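Cloth folding by teleoperation: notes on the grasp

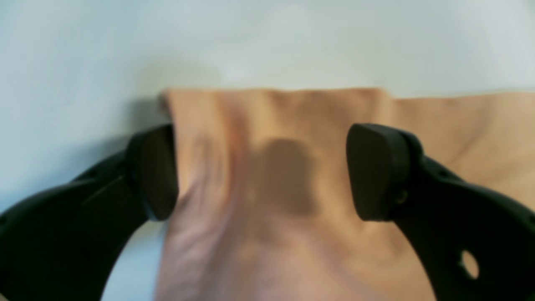
Filed under: Teleoperation, Deformables

I have now recorded 305 demonstrations of a single fold, driving the arm remotely from the desk next to it. The task is one thin tan cloth on a pale table, folded in half toward the operator side. Before this I had only taught rigid parts by hand guiding, where you push the arm to the pose, save it and go on to the next.

Hand guiding did not suit the cloth. With my own hands on the arm I was also in front of the overhead camera, and my sleeve appeared in nearly every episode. Aleksandra Gajewski looked at the first batch and suggested deleting all of it. I did so on Tuesday and moved to the leader arm.

Most of the difficulty is in the grasp. The wrist view shows the cloth gathered into a raised fold against the left finger pad, with the right pad still short of it and a strip of flatter cloth in between. From the overhead camera I can't judge that gap at all. I close too early, the pads slide over the top, and the episode is scrap. Using the wrist view alone while closing brought my discards down a good deal, though I then lose track of the far corner.

Settings that I have kept:

Gripper speed at 40 percent of the default during closing.
Leader-to-follower scaling at 1:2 below the approach height, 1:1 above it.
Recording starts with the arm parked and the gripper open.
Failed grasps are kept if I recover within the same episode, and tagged.

The last item is a disagreement. Refilwe Shabalala trains the policies and wants the recoveries in. Her runs on the Walora set did better with them included. My concern is that my recoveries are inconsistent: sometimes I reopen in place, sometimes I back off and come in again from the left. I have started using only the second method, and the tag now has a version number so the older ones can be filtered out.

Still open is the latency on the follower, which drifts over a long session. Restarting the controller clears it. I have not found the cause and will log timestamps on both sides for the next batch.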